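Home > Care and Finishing > Oils and Waxes > Plondgate Table Oil

Plondgate Table Oil, clear, satin

Tin size: 309 ml
In stock, usually leaves us within two working days
Product code: PTO-309

We have been selling wood finishes from the same little unit in Mokoneo Yard for a good many years now, and if we had to keep just one tin on the shelf it would be this one. Plondgate Table Oil is a clear, hard-drying oil for indoor tables, desks, benches and worktops. It goes on with a cloth, it doesn't need thinning, and it leaves the wood looking like wood, with a soft sheen that you notice when the light comes in low across it and hardly at all otherwise.

People often come to us after a bad time with varnish. They have brushed it on in the kitchen with the window open, found a fly in it and a run down one leg, and sworn off the whole business. Oil is much kinder. If you miss a bit, you go back and do it. If you put on too much, you wipe it off, as long as you do so before it turns sticky. And when the table gets a ring from a mug in a year or two (it will, they all do), you rub that one patch down and oil it again without having to strip the lot.

What it's good for

Dining tables and kitchen tables, desks, sideboards, shelves, the tops of chests of drawers, workroom benches. We have customers who use it on stair treads and are very happy, though for a whole floor we would point you towards the Ajayi Floor Oil, which is made for feet and comes in bigger tins. It isn't meant for anything that lives outdoors. Garden benches want something with more give in it, and we would hate you to waste a tin finding that out.

On pale woods such as ash, birch, beech and maple it will warm the colour a little, about as much as wiping the top with a damp cloth does. Do try the damp cloth first, by the way – it's the best preview you can get and it costs nothing. If you want to keep a pale top as pale as can be, have a look at the Kikero White Oil further down the page, which has a touch of white in it to hold back the yellow. On oak and walnut you'll see a deeper change, and most people are delighted with it.

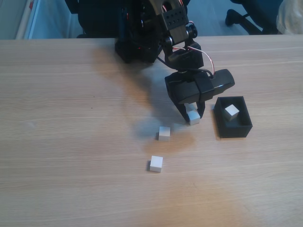 Getting the surface ready is nearly all of the work, I'm afraid. Bare wood should be sanded to 100 grit and then again with something finer, always along the grain. Go gently at the ends of the boards, where it's very easy to leave little curved scratches that only show once the oil is on. Hoover up the dust, wipe over with a barely damp cloth, and leave it to dry fully. A top that has been waxed in the past needs the wax taken off properly, or the oil will sit on the surface and sulk.

How to put it on

Stir the tin well, right down to the bottom. Pour a little on to a lint-free cloth and work it in along the grain, a section at a time, until the wood looks evenly wet. Leave it for ten minutes or so, then take a clean cloth and wipe off everything that hasn't soaked in. I do mean everything. A tacky table is nearly always a table that was left with too much on it.

Leave 6 hours between coats, longer if the room is cold. Two coats will do for a desk or a shelf, and we'd suggest three for a table that sees family meals. You can put things down lightly the next day, but please be patient with hot dishes and wet glasses and give it a full week before you trust it with either.

One important word about the cloths. Oily rags can heat up by themselves as they dry, and they have been known to catch fire when screwed up in a bin. Lay them out flat outdoors to dry, or soak them in water before you throw them away.

Looking after it

Wipe with a damp cloth and dry it afterwards. Avoid sprays with bleach in them, and go easy on anything that promises to cut through grease, as it will cut through your oil too. A thin fresh coat once a year keeps a busy table happy. We do ours in November, when there's a quiet week before the Christmas orders and the heating is on anyway.

How far will a tin go?

A 309 ml tin will give two coats to an average dining table with some left over for touching up. Thirsty or very open-grained woods take more on the first coat and a good deal less on the second. Put the lid back on firmly and keep the tin somewhere cool, and what's left will be fine for your next job.

Delivery

Postage is free on orders over £44. We can't send oils by air, so orders for the islands go by road and ferry and take a few days longer. Unopened tins can come back to us for a refund, and if you're not sure which oil you need, send us a message with the type of wood and what has been on it before – we like being asked.

You may also need

Kikero White Oil
Ajayi Floor Oil
Plondgate Lint-Free Cloths, pack of 6
Sanding sheets, mixed grits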